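Re: [Limach-swap] sorting small parts, what do you all use?

On Sunday, the Soso end of the list wrote:
> I've got roughly 3000 odds and ends left over from the Varcombe
> clear-out and they are living in shoe boxes. Every time I need one
> thing I tip the whole box out. Does anybody have a system that
> doesn't need a whole wall? I have a table and that's it.

Oh, I feel this! I did the shoe box thing for years (and the coffee can thing before that, which is worse, you can't see past the top layer). What finally worked for me was giving up on tiny drawers and going to open bins in a row at the back of the table, with the front left clear for whatever I'm sorting. One kind of thing to a bin. If a bin starts filling up with "sort of similar" stuff I split it, and if I can't say out loud what a bin is for, it gets emptied that night.

Color helps more than I thought it would. I went with yellow, you can spot anything against it, even the dull gray metal bits that used to vanish on me. Same idea on this table, yellow bins along the back and a light wood top to work on:

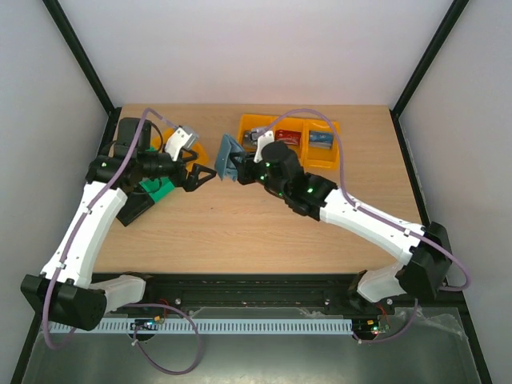
1. Start with a dump pile, but a small one. I do 50 pieces at a time. More than that and I start making "maybe" piles, and then I'm back to shoe boxes.

2. Big stuff first. Boxed and packaged things go straight in a bin, don't open them to check, you'll be there all evening.

3. Flat things get their own tray. Plates, lids, anything that slides around. I keep mine at the left because I'm right-handed and it stays out of my way.

4. Label the front of the bin and not the lid. I lost all my lids within a month anyway.

The ones I bought came from the Eynon catalog, item 1706 if they still carry it, and they do stack, though I wouldn't go past two high.

I got through my last 2000 pieces in a couple of weekends with the radio on. Are you keeping the Varcombe hinges, by the way? If not I'd love first dibs, and I can trade you a bag of cabinet knobs!

Limach, back bedroom, still sorting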